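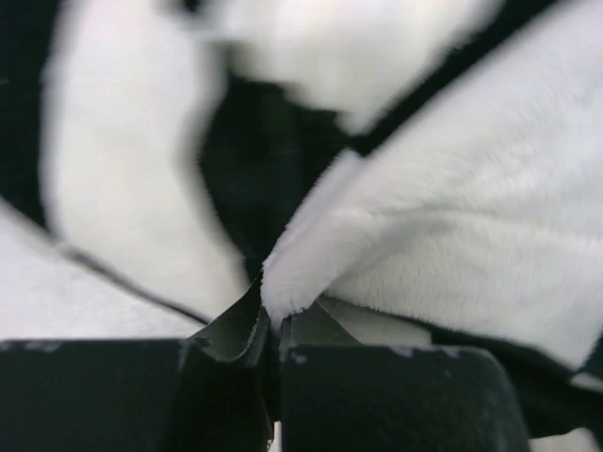
Annapurna Kaimal would like to know why the grasp planner still asks for a new plan every time the cloth moves a little, when the hand is already holding it. She wrote this under our February item, and it is a fair question, so we answer it in this issue.

Until version 8 of Histalow, the planner kept one target point and one closing angle. If the wrist camera reported that the point had moved, the plan was thrown away and a new one was computed. For boxes this works well. For fleece it does not, because the pile has few features to follow and the surface changes shape while we look at it. On our bench the planner sometimes made 40 plans for one fold, and most of them were almost the same plan.

The new branch, which we call Fang, keeps a small region of the cloth as its target — the edge of a fold and the material next to it. The region may bend and move inside a limit, and the controller follows it without calling the planner. Only when the region leaves the limit, or the fingers close and the camera finds no cloth between them, does a new plan start. The limit is set in the task file, and the default is 20 millimeters.
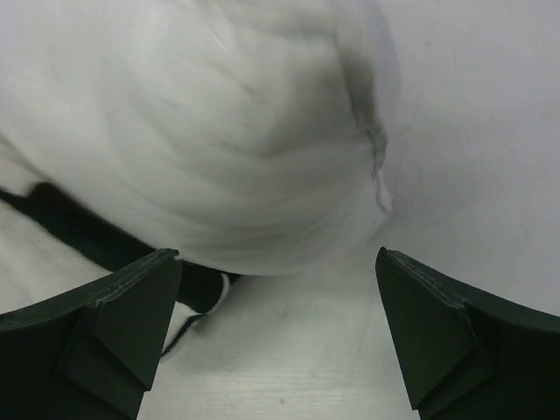 Wrist view with the fingers open, white pile and black strap ahead.

Blur remains our weak side. When the image is not sharp, the edge detector gives too many short edges on the long fibers, and the region grows bigger than it should. Suvance has sent us a filter for this, and it will be merged after the replay tests on 2000 stored frames. Please do not raise the limit in your own task files before that — it hides the problem and the grasp comes too late.

The Fang branch can be read by everyone with a Trostuno account. Logs from failed grasps are very welcome, also the short ones.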